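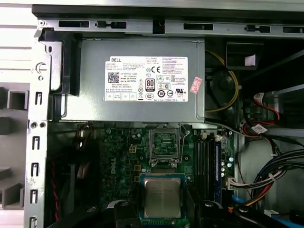 2 min read

Mison bench cell: notes from the Stumbridge open day

Swanepoel has been selling the Mison as a bench cell for small repair and refurbishing shops. I went to the June open day at Stumbridge to see it work on desktop towers, which is the job I would buy it for.

The demonstration unit was a Dell with the side off, power supply and cabling still in place. The task was CPU placement. With the socket frame raised and the processor below it at the fingers, there is a power supply on one side and a memory module on the other, so approach angle matters more than reach. A stripped board on a mat would have been easier and would have told me less.

Johannes Molefe ran the cell and took questions. Cycle time for a placement is quoted at 26 seconds. Teaching a new board layout takes 4 hours, and the price includes 6 layouts. Extra layouts are charged separately, and I could not get a figure.

Good points. The fingers are narrow enough for work inside a case. The wrist camera gives the operator a close view of the socket and the processor at once, and the label print on the power supply was legible on the monitor. Force limits are set per step and saved with the layout.

Weak points. Cable handling is manual - Jacobus Steyn from Jidatberg asked about routing SATA leads and was told it is not supported. Finger pads are a wear item, to be inspected every 200 cycles. The colour coding on the status light is hard to tell apart under fluorescent tubes. The manual needs an index.

I would consider it for a shop that sees the same few models all year. For mixed intake, the teaching time is too long at the current licence terms. Swanepoel is taking bookings for trials on customers' own boards, and I have asked for one.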